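Print this release | E-mail this release

GOTGATE, Thursday, February 25, 2021

Fletus teaches household arms to fold a blanket in real bedrooms

We're a small group at Fletus, and we have some news we've been itching to share! Our blanket-handling method, which we call Gikow, is finished, and the write-up goes out to our partners at Melnychuk this month. I've worked on it from the first day, so they let me write this one.

Soft things are hard for a robot. A cup keeps its shape when you pick it up and a blanket doesn't, so most folding work happens with a plain cloth on a plain table. We wanted beds people sleep in. Our demonstrators take a hand-held gripper into a home and do the job themselves, and the policy learns from what the gripper saw and how the fingers moved — no robot needed until test day.
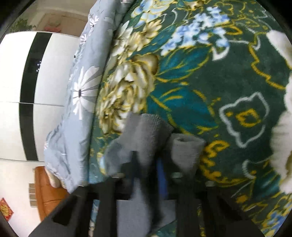

Gray padded fingers against a floral blanket, with a daisy-print quilt alongside.

We gathered over 200 demonstrations in 9 homes around Gotgate. The new part of Gikow is that it makes two guesses before it closes the fingers: where the edge of the fabric is, and how many layers sit under it. If the second guess looks shaky, it backs off and tries from another side. That little bit of patience did more for us than any extra data (I lost a bet over this).

Stacks were the part I worried about most. One layer of plush looks a lot like the next, and a greedy grasp brings the whole pile along. We ended up training on piles like the one with slate gray on top, fluffy olive-yellow under it and charcoal at the bottom, where the colors give the layer guess a fair start. Same-color piles are still rough going, and so are very thin sheets.
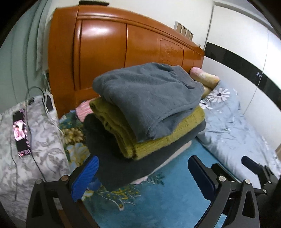
On test day the arm got 8 tries at lifting only the top blanket from a stack it had never met, and it missed on 2 of them. Both misses were double grabs. We'd like that number lower, and we're already back at it — fitted sheets are next, wish us luck!

Partners who want the write-up can ask for it through the Fletus office in Gotgate.

Related releases
Fletus opens its Gotgate workshop
Melnychuk and Fletus to share soft-goods data
Gikow: first notes on towels

Print | E-mail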